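Notes for the February talk, Carcombe workshop
Pushing blocks with a robot arm: a shared build
Speaker: Tayla Quinlan. Slot is 40 minutes including questions.

Opening
Say hello, say who built it. Fotis Chrysikopoulos did the mounting. Telma Mansilla printed the blocks. Ildikó Gulyás wrote most of the control code and I wrote the rest. The project is called Skino. Mention that the code is up on the workshop server and anyone with a login can read it.

Why pushing
We started with a gripper and spent too long on it. Fingers slipped on the star points and we were always adjusting the closing force. A push needs one stick and a flat surface. The arm goes to a point next to a block, comes down, and moves sideways. The hard part moves into the software, where the block may turn as it slides.

Give the simple case first. Push a cube through the middle of one face and it goes mostly straight. Push it near a corner and it spins. Draw both on the whiteboard.

The setup
The board sits on the perforated table. The wood is light in color, which helps the camera code find the blocks. Bare table was bad for this, as the holes kept getting picked up as objects. 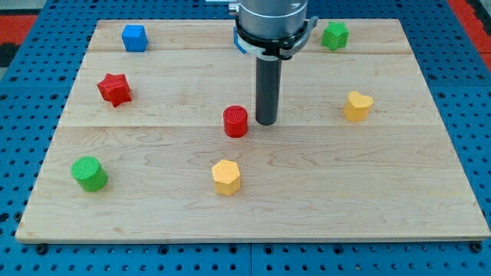

Skino over the board, with the tool just to the right of the red cylinder.

Leave the slide up for the next part.

Tool: a straight rod, same width all the way down, held by the black collar at the wrist. The end is flat. We keep the tip a little above the wood during a push. Any lower and it drags when the board is not level. Fotis will explain how he shims the board if anyone asks.

Blocks: four colors, and shapes that behave differently. The heart is the worst one. It rolls off the rod at the lobes and goes somewhere else. Cylinders are fine upright as long as the push is slow. Telma has the print files. See her at the break.

Software
Commands are plain sentences, such as "move the blue cube to the green star." Ildikó's part turns that into a start point and a target. My part breaks the path into short pushes and checks the position after each one. If the block is off the line, the arm lifts, goes around, and pushes from a new side.

Numbers
First round was 200 pushes with one cube. Second round was 1,000 with mixed shapes. The full log now has 3,433 pushes. Most failures are the rod bumping a second block on the way around. Show the short list of failures from the log, skip the long one.

Still to do
Better routes around other blocks. A raised lip on the board. Győző Veres has offered to look at the path code in the evenings.

Questions
Expect one about cost. The parts list is on the handout.
Expect one about safety. Show the stop button and where we stand when the arm is on.
Power down before people come up to the table.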